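About Us

Lemley Toy Library started in a spare bedroom with a bookcase, a kitchen table and a cardboard box of puzzles that had been passed around three families on the same street in Latdale. The box went from house to house so often that the bottom fell out of it, and at that point it seemed sensible to write things down: who had the farm animals, who had the stacking cups, and who still hadn't brought back the train. That notebook is still in the front desk drawer, and we get it out now and then when a grown-up comes in and tells us they used to borrow from us when they were small.

We have been at our present address for 8 years, on the ground floor of the old Somogyi building, next to the shoe repair. If you remember it as a fabric store, you remember correctly, and you will find that the long cutting counter is still there. We sanded it and painted the front of it yellow, and now it is where toys get checked in and out. The big windows were the reason we wanted the place. Children like to sit in the sun with a puzzle, and so, for that matter, do their grandparents (we have two armchairs for them, and a bench, and a kettle that is nearly always on).

What we lend

Our shelves hold mostly toys for children from babies up to first grade, with a smaller corner of board games for older brothers and sisters who have been brought along and would rather be elsewhere. We have blocks of every size, dolls and doll beds, a very popular marble run, ride-on toys in the warmer months, musical instruments (we apologize in advance for the xylophone), and play food by the basketful. But if you ask anybody who works here what we're really about, they'll point you to the puzzle wall.

The puzzle wall has 275 puzzles on it. They stand upright in slots, like records, each in its own cloth bag with a drawstring and a tag. The lower slots are for the youngest, so that a toddler can walk up and pull one out without having to ask, and the difficulty climbs as the shelves do. Down at the bottom are the boards with one big piece, a ball or an apple. Next come the animal boards, the vehicles and the shapes, then the letters and numbers, and up at the top are the jigsaws that take a whole rainy afternoon.

How we got to be so fond of puzzles

When we first opened to the public we bought whatever looked cheerful, and a lot of it came back broken or didn't get borrowed at all. The puzzles just kept going out. They went out in the summer to people driving a long way with a restless two-year-old, and they went out in December when everyone had houseguests and nobody had slept. A puzzle doesn't need batteries, it packs flat, and a child who has finished one will very often tip it all out on the floor and begin again right away, which gives the person looking after them time to drink a cup of coffee while it's hot. We started keeping our eyes open for more of them at yard sales, and then a family moving out of Latdale left us a whole trunkful, and that was that.

We are asked about shape puzzles more than any other kind. Parents want to know what age is the right age, and we have never been able to give a tidy answer. Some children will have the shapes sorted well before their second birthday, and others have no interest until much later and then do the whole board in one go while you're looking for your keys. Our advice is to put it out on a low table, leave it there, and let them come to it. Take most of the pieces away at first and leave only two or three that look very different from each other. A heart and a rectangle, for example, are easy to tell apart, while a pentagon and a hexagon will fool plenty of adults before breakfast!

It also helps to talk while you play. You don't have to make a lesson of it. Say the color, say the shape, say where it goes, and if the child insists that the oval is an egg, then it's an egg. We have heard the star called a flower, a cookie and a spider, and all of them went home happy.

The little knobs matter too. Small hands that can't yet pick up a flat piece can often manage one with a peg on it, and the pinch they use to lift it is much the same as the one they'll use later for a crayon. Knobs are also the first thing to work loose, so please give them a gentle tug before you hand a board to a baby, and if one wobbles, put the puzzle back in its bag and let us know. We'd much rather fix it than have you worry about it.

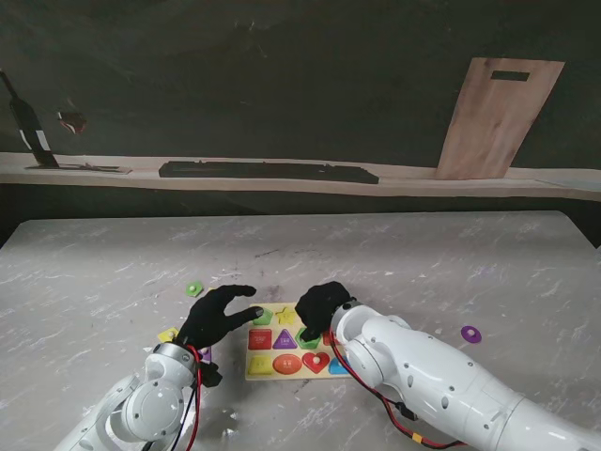 As for the mending, we do nearly all of it ourselves. There's a workbench in the back with clamps, wood glue, sandpaper and a row of jars for odd pieces waiting to be matched up with their boards. Every puzzle gets looked over when it comes back. We check that it's complete, wipe it down with a damp cloth and a little mild soap, and leave it out on the rack to dry before it goes into its bag. Wooden pieces should never be soaked, and we say so on the tag, but we know that bath time is a powerful temptation.

Pieces do go missing, and we want you to know that we don't charge for them. Look under the car seat, look inside the boots by the door, and look in the toy kitchen, where ours tend to turn up in the oven. If it's truly gone, tell us when you bring the rest back. A neighbor of the library cuts replacements for us from scrap, and although the colors aren't always a perfect match, the children don't seem to mind in the least.

Joining

A membership covers everyone in your household, and grandparents who live elsewhere can be added to it at no extra cost. You may take home 2 puzzles and two other toys at a time and keep them for three weeks. If you need longer, call or stop in, and unless another family is waiting we'll gladly say yes. Child care homes and preschools can borrow more, and we are happy to put together a basket for a particular age or theme if you give us a few days to gather it.

We have 200 member families at the moment and there is room for more. You don't have to live in Latdale to join. We have families who come over from the far side of the lake once a month and make a morning of it, with a walk and a stop at Bendico Bakery on the corner for cinnamon rolls.

Coming to visit

You are welcome to come and play without joining. The play area is open whenever we are, and the low tables are always set out with something different. Strollers can be left inside the front door, there's a changing table in the restroom, and snacks are fine anywhere but the puzzle wall. Mornings after ten are the liveliest. If your child likes things quieter, try after two in the afternoon, when the little ones have mostly gone home for naps and the older ones aren't out of school yet.

If you have toys at home that have been outgrown, we'd love to see them, as long as they're clean and have most of their parts. Bring them to the yellow counter and we'll look through the bag together.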